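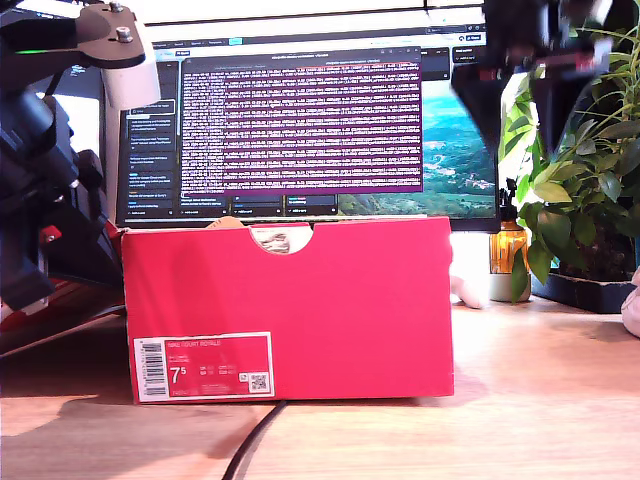

My uncle Hüsnü Baysal retired from the dry cleaning business with a bad knee, a good suit that was not originally his, and a filing system. The suit he kept. The filing system he left to me, and it came to my desk in the form of one shoebox. It was a Nike box, Court Royale, size 7.5, in a shade my uncle called red and everyone else in the family called pink, and I stood it on its long side in front of the monitor, where it blocked a good part of the green valley I keep as wallpaper. A bit of crumpled tissue paper showed through the thumb notch. My uncle wears a size 11.

"Whose shoes were they?" I asked him on the phone.

"What shoes?"

"The ones that came in the box."

"It's a box for papers," he said. "Why would there be shoes?"

He had driven 129 miles from Ridcombe to hand it over, eaten two plates of my eggs, refused coffee on medical grounds, drunk mine, and driven home. At the door he told me everything was in there. He said it in a lowered voice, the way people in movies talk about microfilm.

I gave it three days. I am a careful person, and I also had a deadline, and I have noticed that paper which has been waiting since before I could drive is usually willing to wait until I've had lunch. But the box was very bright. I would be reading some long dull log and my eye would slide down to it. I turned the label to the wall once and turned it back, feeling I'd been rude.

On the fourth day Elif Naz Türkmen called. She is my cousin, older than me by a year and more organized by a lifetime.

"Did he give it to you?" she said.

"He gave me a shoebox."

"Have you opened it?"

"I'm building up to it."

"He promised it to me," said Elif Naz. "At Christmas before last. He said, Elif, when I stop, the box goes to you, because you have the head for it."

I said she was welcome to it. This was the wrong answer. She had been expecting a fight and had clearly prepared for one, and now she became suspicious.

"What's in it?" she said.

"Tissue paper, so far."

"Don't touch anything until I get there."

She arrived that evening with Ataberk Dönmez, her husband, who is a notary and therefore gets brought to things. He shook my hand and looked at the desk and said it was a nice desk. Elif Naz sat down in my chair. She put on her reading glasses. Ataberk stood behind her with his hands folded, like somebody at a christening, and I held the lid.

The tissue came out first. It was white and gray and there was a great deal of it, and Elif Naz smoothed each sheet flat and checked both sides before she'd let me throw it away. Under the tissue was an envelope, and in the envelope were claim tickets, the small numbered kind you get when you leave a coat. They were held together with a rubber band that had given up years ago and went to crumbs in her fingers.

"These are customers," she said.

"These are customers' clothes," said Ataberk, who had leaned in. It was the first professional opinion he had given.

Each ticket had a name, a garment and a date in my uncle's square handwriting. Navy overcoat. Wedding dress, long sleeves. One brown pants, the zipper. Some had a comment. Under a gray three-piece he had written SAYS TUESDAY, and then, in another pen, DID NOT SAY WHICH.

I called him.

"Uncle, what are the tickets?"

"Those are the people who didn't come back," he said.

"How many of them are there?"

"Not so many. Nearly 700."

I looked at the envelope. It was a normal envelope. He explained, patiently, that these were only the ones he felt bad about. The rest were in other boxes, at the shop, and the new tenant could have those.

"And where are the clothes?" said Elif Naz, who had her ear against the other side of the phone.

There was a silence in which I could hear his television.

"Is that Elif?" he said. "Hello, Elif. You look after your cousin."

The clothes, we got out of him by degrees, were in a storage unit in Holroyd. He had been paying for it since the shop's back room filled up. He knew the law; after a certain time you could sell what was left behind, or give it away, and every year or so he would go over to Holroyd with the honest intention of doing it. Then he'd see the overcoat and think, well, it's January, the man might want his coat. He would come home again. Once he'd brought back the good suit, but only because it was a funeral and he had nothing to wear, and then, he said, it had shaped itself to him.

"Which ticket is the suit?" I asked.

"The gray one."

Elif Naz found it on the pile and turned it over. SAYS TUESDAY. The name on it was Doğukan Karaca.

"I know him," said Ataberk.

We both looked at him.

"He's in Talness. He sold us the dishwasher."

It's a strange thing to call a man at nine at night and ask him if he is missing a suit. I thought Ataberk should do it, as a notary. Ataberk thought it should be a blood relative. Elif Naz took the phone away from both of us and did it herself, standing up. She explained who she was, and who my uncle was, and apologized for the hour and the delay. Then she listened for a long time, saying "yes" and "of course" and, once, "a boat?"

"Well?" I said, when she'd hung up.

"He says he picked it up."

"He can't have picked it up."

"He says he came in on the Tuesday and your uncle gave him a gray three-piece suit, cleaned and pressed, and he's been married in it. He says it was always a little long in the arm." She took off her reading glasses. "He'd like to know whose it is."

Ataberk, very gently, went back to the tickets. He has long clean fingers and is good with paper, I'll give him that. He laid them across my desk in rows, coats with coats, until the rows reached the keyboard and started up over it. He found two more gray suits. One belonged to an R. Palamarchuk. The other had no name, just a drawing of a mustache.

"Radymyr Palamarchuk," said my uncle, when I called again. He'd been asleep and was pretending he had not. "A gentleman. Very long arms. He came in shouting one day, I thought he'd lost his mind. He went to Dirnska, I think. Or his brother did."

"He was shouting about his suit, Uncle."

"You think so?"

"Doğukan Karaca got married in it."

He was quiet again. The television was off now.

"Did it look nice?" he said.

We settled it like this. Elif Naz took the tickets, because she has the head for it, and made a list, and the list has tabs. Ataberk wrote to Dirnska on letterhead. I drive to Holroyd on the first weekend of the month, sign for the key, and bring back whatever is on the list, with the wedding dress flat across the back seat and the windows up. So far we've returned eleven things. Four people cried and one tried to tip me. A woman in Talness looked at her brown pants for a while and asked if we had fixed the zipper.

We hadn't. My uncle says it was never the zipper, it was how she pulled it.

The box stayed with me. I keep the storage invoices in it now, and when Elif Naz comes by she asks when I'm going to buy a proper file. It's a very good box. I did ask my uncle one more time about the size 7.5, and he told me, with some dignity, that a customer had left it.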